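# 第 4 章 采集示教数据

本章说明如何用 Chou 手持夹爪套件采集双手操作的示教数据，供 Ruvau 训练流程使用。开始之前，应已完成第 2 章（硬件安装）和第 3 章（账户与存储设置）。夹爪的电气参数见附录 A，本章不重复。

适用版本：Ruvau 采集端，Grondthorpe 场地配置。其他场地的定位基站数量和任务表可能不同，请向场地负责人索取当地的配置页，夹在本章后面一起使用。

## 4.1 术语

**回合**：从按下开始键到按下结束键之间的一段连续记录，只包含一次任务。

**任务卡**：描述一次任务的起始状态、目标状态和物品清单的单页文件。每张卡有编号，回合必须关联到一张卡。

**左夹爪、右夹爪**：以操作员本人的左右手为准，与画面中的左右无关。

**标记块**：装在夹爪底座上的白色立方体，表面印有黑白定位图案。左右两块图案不同，不可互换。

**头部视角**：头戴相机记录的画面。回放时，画面方向可能与操作员的直觉相反，判断左右时以标记块的编号为准。

**废弃**：将回合标为不可用。废弃的回合仍保留在存储中，但不进入训练集。

## 4.2 人员与分工

每组两人，一名操作员，一名记录员。操作员佩戴头部设备，双手各持一把夹爪。记录员操作采集端、摆放物品、核对任务卡。不要由一个人同时承担两项工作。

操作员首次上岗前，需要完成 25 个练习回合。练习回合存放在单独的目录中，由 Hubert Frei 审看后决定是否转入正式采集。审看意见写在练习记录表的最后一栏。

每连续采集一段时间后，两人可以交换角色。交换后须重新执行 4.5 节的标定，包括头部设备的松紧调整，不能沿用上一位操作员的标定文件。

## 4.3 场地准备

1. 清出操作区。操作员在任务家具前应能自由转身和后退，脚下没有线缆。
2. 将电源插板和多余的线缆移到操作员行走路线之外。移不走的线缆用地面胶带压平。
3. 打开全部顶灯。采集期间不要中途开关灯。
4. 检查任务家具的位置。家具脚应对准地面上的定位贴。若定位贴脱落，按场地配置页重新测量，不要凭目测复位。
5. 按任务卡摆放物品。卡上没有列出的物品可以留在背景中，但不得放在任务台面上。
6. 检查周围的椅子、凳子和展示台，确认它们不在夹爪的活动范围内。
7. 在采集端选择场地编号，并拍摄一张空场参考图。

> **注意**：操作区附近如有自主移动的设备，采集期间必须处于停机状态。只靠遥控器暂停不算停机。

### 4.3.1 带镜子的家具

梳妆台类家具会给定位和隐私处理带来额外问题，请按以下要求处理。

- 镜面中的标记块图案是镜像，定位程序一般能够剔除，但在标记块离镜面很近时可能误识别。任务卡中若有贴近镜面的动作，请在卡上勾选“镜面”选项。
- 镜中出现的人脸与直接拍到的人脸一样，须经过遮挡处理。上传前的抽查应包括镜面区域。
- 不要用布遮住镜面。模型部署后会遇到镜子，训练数据里也应有镜子。
- 镜面上的指印和水渍在每个半场开始前擦一次。回合之间不必擦。

### 4.3.2 背景中的人员

背景中允许有人走动。请不要要求无关人员离场，但应请他们不要进入操作区，也不要从操作员与任务家具之间穿过。若有人穿过，废弃当前回合，原因代码填 P2。

场地入口处须张贴采集告示。告示的版本号记在当天的场地记录里。

## 4.4 设备检查

以下检查在每个半场开始时进行，更换电池后也要重新进行。

1. 取出左右夹爪，确认底座编号与采集端显示的编号一致。
2. 检查指面上的黑色衬垫。衬垫边缘翘起、缺角或沾有胶渍时更换。两侧衬垫要成对更换，不要只换一片。
3. 空握夹爪十次。手指应能完全闭合，松开后应能回到最大开度，中途没有卡滞。
4. 检查标记块。图案表面不得有划痕、反光贴膜或污渍，四周的螺钉应拧紧。用手轻推标记块，不应有晃动。
5. 擦拭夹爪相机镜头。使用随附的干布，不要用纸巾或衣角。
6. 打开电源。标记块上的绿色指示灯应亮起。若指示灯不亮，先检查电池接触，再参照 4.10 节处理。
7. 戴好头部设备，收紧调节带。低头、抬头、左右转头各一次，设备不应滑动。
8. 整理背带和连接线，使其从肩后或体侧走线，不要垂在两臂之间。
9. 在采集端打开预览，逐一确认三路画面：左夹爪、右夹爪、头部。

> **警告**：更换衬垫前先关闭夹爪电源。手指根部有夹伤危险。

> **注意**：不要抓着标记块提起夹爪。标记块的安装位置一旦改变，之前的标定即失效，而采集端不会报错。

设备检查的结果由记录员勾选。任何一项未通过，都不要进入标定。

## 4.5 标定

1. 将标定板平放在任务台面中央，字样朝向操作员。
2. 操作员站到起始站位，双臂自然下垂，保持静止，直到采集端显示“静置完成”。
3. 抬起左夹爪，使标记块正对标定板，缓慢画一个水平的圆，再画一个竖直的圆。
4. 换右夹爪，重复第 3 步。
5. 双手同时抬到胸前，两把夹爪的指尖相对，间隔一拳，保持到提示音响起。
6. 完全张开、完全闭合两把夹爪，各三次。
7. 查看标定结果。三项指标全部为绿色时按“接受”。出现黄色时重做一次，再次出现黄色则换一块标定板。出现红色时停止采集，联系场地负责人。
8. 收起标定板，放回盒中。不要把它留在画面里。

标定文件由采集端自动命名，请勿手动改名。Gil-soo Jang 维护的对齐脚本按文件名查找标定结果，改名后该组所有回合都会被跳过。

## 4.6 录制一个回合

1. 记录员读出任务卡编号，操作员复述一遍。
2. 记录员在采集端选中该卡，核对物品摆放，然后退出操作区。
3. 操作员站到起始站位，双手持夹爪，放在头部视角能看到的位置。
4. 记录员说“预备”，按下开始键。操作员听到提示音后保持静止，默数两下。
5. 开始操作。动作速度保持均匀，接近物品时可以放慢，不要突然停住再猛地加速。
6. 操作时看着正在处理的物品。头部视角随视线移动，目光离开任务区域时，画面里就没有可用的信息。
7. 抓取时，手指先对准再闭合。闭合到物品不滑动即可，不要用全力。
8. 放下物品后完全张开手指，再撤回夹爪。
9. 到达任务卡规定的目标状态后，双手退回起始位置，静止，默数两下。
10. 操作员说“完成”，记录员按下结束键。
11. 记录员给回合标注结果：成功、部分成功或废弃。

检查预览时，请对照下面两张同一场地的画面。第一张取自夹爪相机，第二张为头部视角。

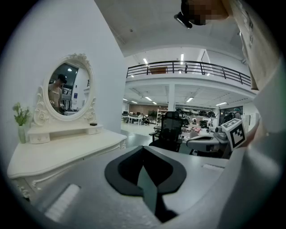
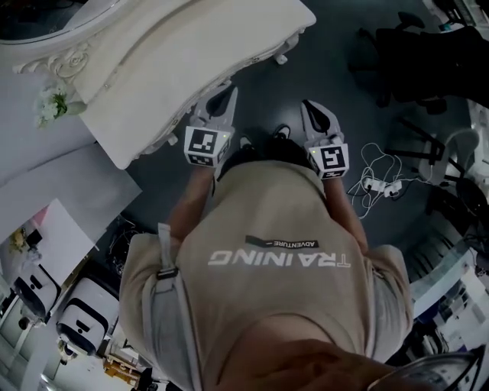
## 4.7 画面要求

### 4.7.1 夹爪相机

- 夹爪自身应占据画面下部，V 形衬垫位于中间。若衬垫明显偏向一侧，说明相机支架松动或装反。
- 画面上部应能看到夹爪前方的空间。镜头前有手指、袖口或线缆遮挡时，调整后再录。
- 操作员的手臂或身体进入画面边缘属于正常情况，不必重录。
- 面部遮挡由上传程序处理。本地预览不显示遮挡效果时，不要将预览画面截屏外传。

### 4.7.2 头部视角

- 起始站位下，两把夹爪和两块标记块都应完整入画，标记块至少有一个图案面清晰可辨。
- 操作员的衣服会占去画面的一部分。衣服上有大面积文字或图案是允许的，但不要穿印有黑白方格图案的衣服，以免被误认为标记。
- 画面边缘出现模糊的下巴或设备边框时可以接受，前提是它们没有挡住夹爪。
- 地面和周围家具应保持清晰。若整幅画面发虚，先擦镜头，再检查镜头保护片是否起雾。

### 4.7.3 站位

操作员与任务家具的距离由任务卡规定。没有规定时，以双臂微屈能够碰到台面最远处的物品为准。站得太近，夹爪会压低到头部视角之外；站得太远，操作员会前倾，标记块容易被前臂挡住。

双脚可以移动。需要移动双脚的任务，请在任务卡上标明“行走”，并在录制前试走一遍路线。

## 4.8 变化与重复

同一张任务卡的各个回合，起始状态不应完全一样。每完成五个成功回合，记录员按下列方法改变一次摆放：

- 将目标物品向左、向右或向外移动一个手掌的距离；
- 将物品旋转一个角度；
- 交换两件非目标物品的位置；
- 更换操作员的起始站位，在定位贴 A、B、C 之间轮换。

一次只改一项，并在采集端选择对应的变化代码。不要移动任务家具本身，除非任务卡要求。

每张任务卡的目标数量为 130 个成功回合。达到数量后，采集端会将该卡显示为灰色。灰色的卡仍可打开，但新录的回合不计入进度。

部分成功的回合不要急于废弃。下列情况应标为“部分成功”：

- 第一次没有夹住，随后自行调整并夹住；
- 物品放到了目标区域，但姿态与任务卡不同；
- 中途换手，而任务卡没有要求换手。

下列情况应标为“废弃”：

- 物品掉到地上；
- 操作员用手指或身体碰到了物品；
- 任一路画面中断；
- 记录员在回合中进入操作区；
- 选错任务卡。

> **提示**：失败后的自行调整对训练有用，但不要故意表演失败。需要专门采集纠错动作时，会另发编号以 R 开头的任务卡。

## 4.9 保存、抽查与上传

### 4.9.1 保存

每个半场结束后，等待采集端显示“写入完成”，再关闭夹爪电源。顺序不能颠倒。取出存储卡之前，先在菜单中选择“卸载”。

存储卡贴上场地标签和组号后放入卡盒。不要用同一张卡跨组采集。

### 4.9.2 抽查

1. 在采集端打开“抽查”，程序会随机选出若干回合。
2. 以原速播放头部视角，确认动作完整。
3. 切换到左右夹爪画面，拖到首尾两处，确认静止段存在。
4. 查看同步曲线。三路时间戳应重合。曲线有台阶时，将该回合标为 S1，并抽查它前后各两个回合。
5. 核对任务卡编号与实际动作是否一致。
6. 检查人脸遮挡，包括镜面和玻璃中的映像。
7. 记录员签名。操作员不得抽查自己录制的回合。

### 4.9.3 上传

1. 将存储卡插入上传站，选择项目“Ruvau / Grondthorpe”。
2. 核对程序显示的回合总数与当天场地记录的总数。两者不符时停止，不要先传再补。
3. 按“上传”。过程中可以锁屏，但不要合上上传站的盖子。
4. 收到校验通过的提示后，将存储卡放进“已上传”卡盒。
5. 存储卡在校验通过后仍须保留，等训练侧发出接收确认，再由场地负责人格式化。

单个批次的上限为 3,000 个回合，超过时程序会自动拆分。上一版配置下，首个完整批次收录了 2,292 个回合，可以此作为安排存储空间的参考。

## 4.10 常见问题处理

**指示灯不亮**
取下电池，检查触点有无污物，重新装入并推到底。换一块已知正常的电池再试。仍不亮时停用该夹爪，贴红色标签，送 Avorik 返修。不要自行拆开标记块。

**预览中左右夹爪画面对调**
关闭采集端，按先左后右的顺序重新配对。已经录下的回合不必废弃，但要在备注中写明起止编号。

**标记丢失提示频繁出现**
依次检查：标记块是否被前臂或袖子挡住；图案表面是否反光；头部设备是否滑动。袖子过长时卷到前臂中部。三项都正常而提示仍在，请重新标定。

**手指开度读数不归零**
完全闭合夹爪，保持三秒，在菜单中选择“归零”。归零后读数仍有偏差，检查衬垫厚度是否为同一批次。

**头部画面卡顿**
检查连接线接头。背带扣压住线缆时，也会出现间歇性卡顿，把线从扣子下面抽出来重新走线。

**回合结束后无法标注**
多见于存储卡将满。先不要关机，在菜单中选择“暂存标注”，换卡后再写入。

**操作员手腕不适**
立即停止，不要等到任务卡完成。把未完成的回合标为废弃，原因代码填 H1。恢复采集前由场地负责人确认，必要时改用加长握把。

## 4.11 收工

1. 关闭两把夹爪和头部设备的电源。
2. 用干布擦拭衬垫、握把和头部设备的接触面。
3. 将夹爪放回箱内的泡沫槽，标记块朝上。
4. 电池取出后单独充电，不要装在夹爪内充电。
5. 按任务卡将场地恢复到初始摆放。
6. 填写场地记录：完成的卡号、成功回合数、废弃回合数及原因代码、更换过的衬垫。
7. 收卷线缆，关闭插板电源。

场地记录的空白表见附录 C。原因代码全表见附录 D，缺少合适的代码时填 X，并在备注中写一句话说明。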